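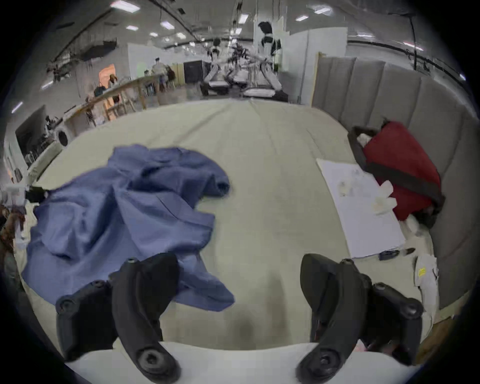

Figure 7.1 A blue garment on a bed with a pale fitted sheet.

Chapter 7
How Often Should We Wash? Evidence, Habit, and Advertising

Most people who do laundry can tell you how often bedding ought to be changed. Ask them where the number came from and the answers get thin. A parent did it that way. A magazine said so. It was printed on the side of a box.

This chapter deals with household washing as a problem of evidence. You will not find a schedule at the end of it. The research that would support a single schedule for every home has not been done, and a good deal of what gets passed around as research turns out to be something weaker when you track it down.

Consider the survey that the detergent maker Gundik used in its campaign one August. The company reported that 2,020 adults had been asked how often they changed their sheets, and that 40 percent waited "too long." The sample was large enough to impress newspaper editors, and several ran the story. But the survey asked people what they remembered doing. It tested no fabric and recorded no illness. The phrase "too long" was Gundik's own, and it was set at two weeks by the same office that wrote the press release. A firm that sells detergent by the load has an obvious interest in the number of loads.

This does not make the claim false. Changing sheets more often might be good advice. What the survey cannot do is show it, and students should get used to keeping those two questions apart.

The second kind of evidence we will look at is the laboratory count. Natsumi Ogura and Lionel Vidal took cloth samples from 20 homes in Goststead and measured the bacteria on each. Their work is careful and we will return to it in Section 7.3. Its limits are plain, though. A high count on a pillowcase tells you that bacteria live on pillowcases. Skin is covered with them already, and most do no harm. To get from a count to a rule you need to know whether people with higher counts become sick more often, and a sample of 20 homes is far too small to say.

Clothing is harder still. Many garments are neither clean nor dirty by any test their owners apply. They get worn for an hour, dropped on a bed or over a chair, and worn again. Ezequiel Camacho, who interviewed families about this middle category, found that smell and visible stains decided most cases, with guilt deciding the rest. Washing costs water, power, and time, and it wears cloth out. Advice that ignores those costs has left out half the sum.

Before you read on, write down how often you wash your sheets, your towels, and one item of clothing you wear every week. Next to each, note your reason and where you first heard it. Keep the page. You will need it for the exercise that closes Section 7.2.

7.1 What Counts as Clean?

The word "clean" is used in at least two ways. In the first, it means that soil has been removed: sweat, skin oil, food, dust. In the second, it means that germs have been reduced to some stated level. Labels tend to slide from one meaning to the other, often within a single sentence.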